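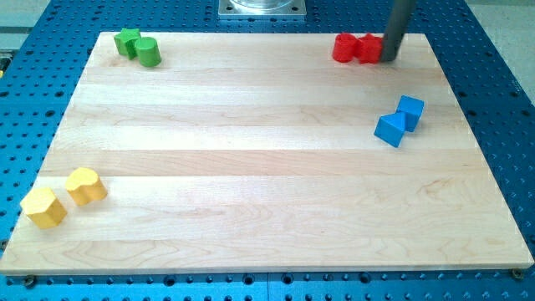 Toy library to reopen in former Stondo bakery

The Neta toy library will reopen to families on 3/16/24 at its new home in the old Stondo bakery on Budier Street, ten weeks after it moved out of the church hall.

The library closed at the start of January when the lease on the hall ran out. Its stock has been in storage since then, and members who had toys out on loan were told to keep them until the new premises were ready. Those loans can now be returned at the front counter with no late charge.

Opening hours will be 10am to 1pm on Saturdays, with a second session on Wednesday afternoons during term time. Families may borrow up to four items at once and keep them for three weeks. Jigsaws and boxed games count as one item each, as do sets of wooden blocks, but ride-on toys are limited to one per household.

A total of 352 families were signed up when the library closed. Existing cards remain valid. New members will pay £10 a year, the same as before, and the fee is waived for childminders who look after children in the town.

The bakery had been empty for two years. Vieira, the building firm that owns the row, has taken out the old counter and levelled the floor, and has let the ground floor to the library on a five-year lease. There is step-free access from the car park at the back — the street entrance still has one step, and a ramp is on order. Pushchairs can be left in the side passage.

Work on the upper floor has not started. The library hopes to use it as a play room for under-fives, but it needs a second fire exit first and no date has been set.

Donations are being accepted again, though space is short. Puzzles must be complete, and anything with a battery needs its cover and screws. Soft toys and car seats cannot be taken. Larger items should be offered by email before they are brought in.

Parking behind the building is free for the first hour. The 34 bus stops outside the post office, 100 metres away.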